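Delside Community Boards > Home and Laundry > Bedspread keeps shrinking in the wash, what am I doing wrong

3,514 views

oakline_77
Started 2020-01-01

I have a cotton bedspread, queen size, bought secondhand. After two washes it no longer hangs down far enough to cover the box spring on the sides. I wash on warm and dry on medium. The tag was cut out before I got it so I have no care instructions to go by. Is there any way to get the length back, or do I just stop drying it?

pinwale
Stop drying it. Cotton that was never preshrunk will lose most of what it's going to lose in the first couple of hot cycles, and the dryer does more damage than the water. Cold wash, low spin, hang it over two lines so the weight is spread out.

Getting the length back is harder. You can wet it and pull it while it's damp, but it will creep back the next time you wash it.

mothball_ed
Disagree on the low spin. A bedspread that size holds a lot of water, and if you hang it dripping the weight stretches it unevenly. I had one come off the line with a wavy bottom hem that never went flat again. Normal spin, cold water, dry it flat if you have the floor.

pinwale
Who has the floor for a queen bedspread? I said two lines for a reason. Over two lines it doesn't sag.

mothball_ed
It sagged on mine. Maybe your lines are closer together.

hensley_rd
What about hair conditioner? I've seen people soak wool sweaters in it and stretch them back out.

pinwale
That's for wool. On cotton it makes the fabric slippery for a while and that's all. You also have to rinse it forever.

oakline_77
Thanks. I should have mentioned the machine. It's a Zirkik top loader with the post in the middle. The bedspread wraps around the post sometimes and comes out twisted.

tern_and_gull
The twisting could be part of it. When it winds around the post one part gets pulled and the rest gets packed down. Use the bulky setting if it has one and don't put anything else in with it. I take my big pieces to the front loaders at Prernari on the corner by the bus stop. Six dollars a load and they come out square.

hensley_rd
Prernari runs hot though. I set it to cold there and the glass was still warm at the end. I wouldn't put anything with a dark print in those machines.

tern_and_gull
Never had a color problem there. I've done dark prints in them since April. Use less soap than you think, the leftover soap is what makes prints look dull.

mothball_ed
Less soap, yes. On color, turn it print side in. A first wash by itself is a good idea too, browns and maroons can bleed onto a light background and then you have a pink bedspread.

oakline_77
Print side in, ok. Mine is plain so I'm not worried about color, only size.

brackenfold
I've bought three from the Hodoroagă stall at the flea market and none of them had tags either. I now treat every one as if it will shrink and buy a size up. A king on a queen bed looks fine, it just comes closer to the floor. Leaf and fern print on cream, rust and maroon with some grey-blue:

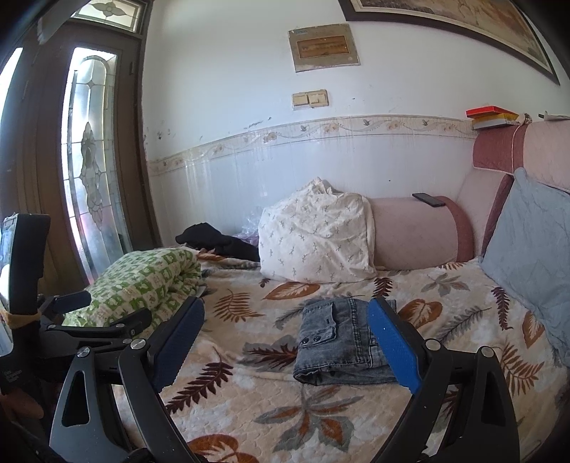

Delside Home Sewing and Laundry Club

brackenfold
Cold wash only, hung outside, ironed on the back if it needs it. I don't use the dryer at all for bedding.

pinwale
Buying a size up is good advice. The pattern is big enough that you wouldn't notice a bit of shrinkage anyway. On a stripe or a check you see it right away.

oakline_77
Not much help for the one I already have, but I'll remember it. Has anyone added a border to make one longer?

brackenfold
Yes. Wash the border fabric first, twice, warm. If you skip that the border shrinks after you sew it on and the edge puckers. A 6 inch strip on each side and along the foot would do it.

mothball_ed
I'd do the sides only and leave the foot. Corners are a pain and you tuck the foot in anyway.

brackenfold
I don't tuck mine in.

oakline_77
I'll do the sides first and see how the foot looks. Will wash the strips this week.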